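The Six-Compartment Problem
Why the small stuff on a desk takes up so much of the day, and how one office set about storing it

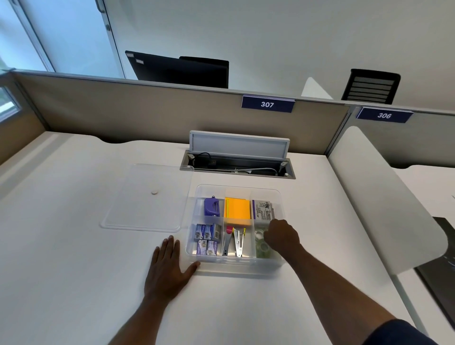 Office supply storage gets very little design attention. A firm replacing its workstations will spend months on chair adjustment ranges and panel heights, then leave the stapler to find its own place. In most cases that place is the back of a drawer, under a charger.

Dorottya Gál has been working on this for two years at Kornell, an engineering services firm with cubicle seating. Her title is workplace coordinator. Her project, which began in January, has a narrow scope: decide what a shared set of desk supplies should contain, what it should be stored in, and how it should be laid out so that a person can take what they need without moving anything else.

The result is a clear, lidded tray with six compartments. It holds staplers, staples, staple removers, sticky notes and tape, along with whatever packaged refill is currently needed. It sits on the desk surface, in reach of a seated person. There is no label system and no sign-out sheet.

The drawer audit

Gál started by opening drawers. With the agreement of the people who used them, she and Dorin Hodoroagă, who handles purchasing, went through the supply drawers on one floor and wrote down what was there. The total came to 407 items. A large part of it was duplicates: partly used boxes of staples, sticky note pads with a few sheets left, tape rolls with the loose end stuck down and lost.

"The staples were the clearest case," Hodoroagă says. "People open a new box when they can't see the old one. The old one is in the same drawer, under a folder."

The audit also recorded depth. A standard pedestal drawer is deep enough to stack small items three or four layers high, and anything below the first layer was rarely used. Gál's conclusion was that small supplies should be stored in a single layer, or standing up, in something shallow and transparent.

Choosing the container

The team tried several types. Mesh desk caddies were rejected early. They have good access from above, but the open weave catches staples and sheds them onto the desk when the caddy is moved. Stacking drawers in colored plastic repeated the original problem at a smaller scale. A rotating carousel worked well for pens and poorly for everything else.

A divided clear tray was the fourth type tested. The version they settled on has dividers that let light through, so the contents of one section can be seen from the side through the next. The lid is a separate piece with a small knob. It lifts straight off and can be laid flat next to the tray.

Hinged lids were considered. Gál ruled them out on clearance. Many workstations have a power and cable box set into the desktop toward the back, with its own flip-up cover. A hinged organizer lid swings back into the same space, and with both covers open each one gets in the way of the other. A lift-off lid needs room beside the tray, and on most desks that room exists.

She concedes the drawback. A loose lid can be put down on top of papers, or left off. In the first five weeks the lids were off more often than on. She does not consider this a failure, as the lid's main job is to keep dust out overnight.

Layout

The arrangement of items took longer than the choice of tray. Matilde Torres, an ergonomics consultant who worked with Kornell on the furniture plan, suggested grouping by task and by size, with the tall items at the back.

The back row therefore takes the things that stand up. The stapler goes in on its end. Laid flat, a full-length stapler tends to be longer than a compartment of this size and ends up resting across the dividers. Stood on end it takes up a small footprint and can be pulled out with one hand. Sticky notes go in the middle section as a stack. Packaged stock stands upright against the back wall of the remaining section, where the printed face can be read without lifting the package out.

The front row takes the low items. Boxes of staples go in directly in front of the stapler, set in two rows of two. The boxes fit closely enough to hold each other in position, and a missing box leaves an obvious gap. Torres regards this as the most useful feature of the layout. Stock level can be checked at a glance and needs no list.

Staple removers occupy the front middle section. There are two kinds in common use, and Kornell stocks both. The slim type slides under the staple and lifts it, and is better for thick stacks and for paper that should not tear. The jaw type is faster on thin documents. It is kept with the jaws pointing up, a position that was debated.

"Jaws down is tidier," Torres says. "Jaws up means you can tell what it is and take hold of it. You do have to look before you reach."

Tape rolls go at the front right. Most of the staff reach with the right hand, and refill tape was the item taken most often during the trial. For left-handed users the tray can be repacked in mirror order, and several people have done so.

Loading the tray

The order of packing matters more than might be expected. Gál's written procedure is short:

Remove the lid and place it to one side, clear of the keyboard.
Set the tray square to the front edge of the desk.
Load the back row first, starting with the stapler.
Place the staple boxes as a block.
Add the staple removers.
Add the tape last.
Steady the tray with the free hand while loading.

The last line was added after the trial started. An empty plastic tray is light and slides easily on a smooth desktop. Pressing a roll of tape into a snug section is enough to push the tray backward. A flat hand at the near corner stops it. Once fully loaded, the tray is heavy enough to stay put in normal use.

Adhesive feet were tested as an alternative. They held well, but made it harder to turn the tray toward a neighbor, and on two desks they left residue. They were dropped.

What was left out

A tray with six sections forces decisions. Pens were excluded, on the grounds that people have preferences and keep their own. Scissors were excluded because of length. Paper clips were tried in place of the packaged stock and removed after they migrated into every other section. Binder clips went to the copier station.

Rubber bands produced the most correspondence. Hafþór Egilsson, who leads the drafting group, asked for them in writing on more than one occasion. His group rolls drawings and uses them daily. The compromise was a separate lidded cup for drafting only.

Egilsson has otherwise been in favor. "I used to walk to the supply cabinet for staples," he says. "The cabinet was usually locked. I have not been there since spring."

Results so far

Kornell has 30 trays in use. Hodoroagă reports that orders for staples and tape have fallen, though he attributes part of this to the stock recovered from drawers, which is still being used up. He expects to have a more reliable figure after a full ordering cycle.

Restocking takes around five minutes per tray, most of it spent squaring up the sticky notes. It is done in the morning before calls begin. Despina Surdu, who does the round on the upper floor, carries refills in a shallow box laid out in the same order as the tray, so that each item comes to hand when its section comes up. The method has since been adopted on the other floors.

Surdu has also changed one detail of the original plan. Sticky notes were first stored by color in two separate stacks, and the thinner stack kept falling over. She now keeps both colors together in one section and lets the thicker stack hold the thinner one against the side.

Wear has been minor. Two lids have been scratched, in both cases by being slid across a desk instead of lifted. One tray has a crack at an inner divider from a dropped stapler. Clear plastic shows fingerprints, and the trays are wiped with a damp microfiber cloth when they are emptied. Paper towels are avoided because they haze the surface over time.

Measuring for your own desk

Readers planning something similar should measure the stapler first. It is the largest item in a typical set and determines the height of the back row. Stand it on end and check that the lid, if there is one, closes over it. If it does not, choose a deeper tray or a compact stapler.

Next, measure a staple box and multiply out the block you intend to keep. Allow a finger's width on one side so that the first box can be lifted. Check the outside diameter of your tape refills, as rolls vary between makers and a section that takes one type may grip another too tightly.

Last, look at what is built into the desk. Flip-up power covers need to open fully, and cables need a clear path out of the box. A tray placed directly in front of the cover works if the cover opens straight up. Where it opens toward the user, move the tray to one side and keep it within forearm reach.

Gál's next project covers the shared supply cabinet, which has adjustable shelves, a lock, and at last check three label makers.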